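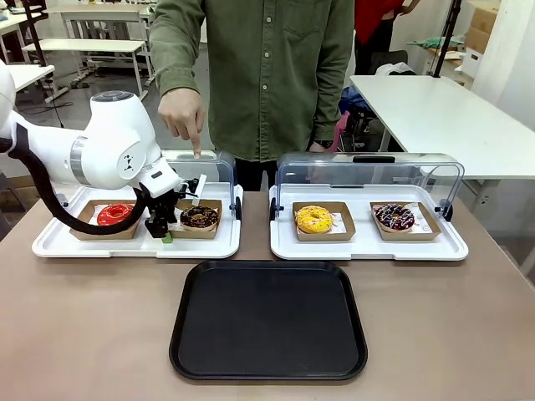 4. Setting Up the Covered Display Trays

This section covers assembly, lining, loading and daily care of the Skiltus covered display tray. It applies to single trays and to trays used in pairs. Read Section 3 (Unpacking and Parts Check) before you begin.

4.1 Before You Start

Wash the tray and the cover in warm water with a mild dish soap. Rinse both and dry them with a soft cloth. Do not use the tray until all parts are fully dry.

Choose a flat, level counter out of direct sunlight. Leave 5 inches of open space behind each tray so that the cover can tilt back all the way.

CAUTION: Do not place the tray on or next to an oven, fryer or warming plate. The cover can lose its shape.

4.2 Attaching the Cover

1. Set the tray on the counter with the hinge side facing away from you.
2. Hold the cover by both ends and lower the hinge pieces onto the hinge posts.
3. Press down on one hinge until it clicks. Repeat for the other hinge.
4. Raise the cover by the handle until it rests in the open position.
5. Lower the cover. The edge must sit inside the raised rim along its full length.

If the cover rocks or stands clear of the rim at one end, remove it and repeat steps 2 through 5. If the fault remains, check the hinge posts for dried glaze or paper scraps.

NOTE: New hinges are stiff. Movement becomes easier after the first few days of use.

4.3 Preparing the Donut Boxes

Use open-top kraft boxes sized for one donut. Two boxes fit side by side in each tray with a small gap between them. Do not force a third box into the tray.

1. Fold the box along the score lines and lock the corner tabs.
2. Cut or select a sheet of food-safe paper larger than the base of the box.
3. Press the sheet into the box so that it covers the base and comes up the sides.
4. Fold down any paper that stands higher than the top of the donut. Tall paper can touch the cover and pick up glaze.

Plain and printed liners may both be used. With printed liners, place the printed side down unless the supplier marks the ink as safe for food contact.

4.4 Loading

Allow glazed donuts to set for 21 minutes on a wire rack before boxing. Donuts with sprinkles or other loose toppings need the same time. A glaze that has not set will stick to the liner.

1. Open the cover fully.
2. Place the lined boxes in the tray.
3. Lift each donut from below with tongs or a gloved hand and lower it into its box, glazed side up.
4. Center the donut in the box.
5. Close the cover.

When showing several flavors, put glazes of clearly different colors next to each other. A customer can then point to the one wanted, and the server can confirm it by name before picking it up.

CAUTION: Keep fingers and sleeves clear of the hinge side when closing the cover.

4.5 Serving From the Tray

Open only the tray you are serving from and keep the other covered. Remove the donut together with its box and liner where possible. If the donut is sold without a box, discard the liner before reloading.

Do not stack anything on a closed cover. Do not lift or carry the tray by the cover handle.

4.6 Cleaning

Wipe the rim and the inside of the cover at the end of each shift. For dried glaze, lay a damp cloth over the spot for a few minutes, then wipe. Do not use scouring pads, bleach or window cleaner. Remove the cover once a week and clean the hinge posts with a soft brush.

4.7 Replacement Parts

Cover with handle: part 300
Hinge set: part 47

Order hinges as a set. Do not fit one new hinge with one worn hinge.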